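April 4, 2026. Glaze notebook, Bruvport studio

Kamel base, batch 17. Sieved it twice and let it stand overnight. Specific gravity was high, so I added water, 188 grams to the bucket. Dip time stays at 2 seconds. The February tiles crawled at the rim, probably dust on the bisque. Wipe everything down before dipping. Plellel clay is running low, order more.
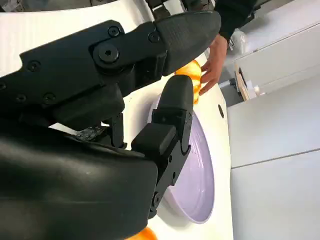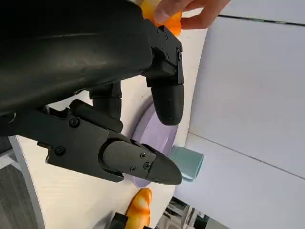 White tabletop.
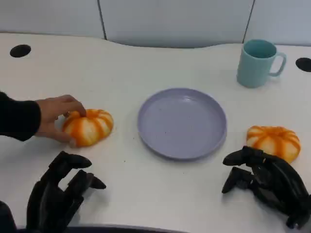

The note back from Plenduvden was that crawling like ours went away once they cut the clay content, and that we should calcine half the kaolin before blaming dust.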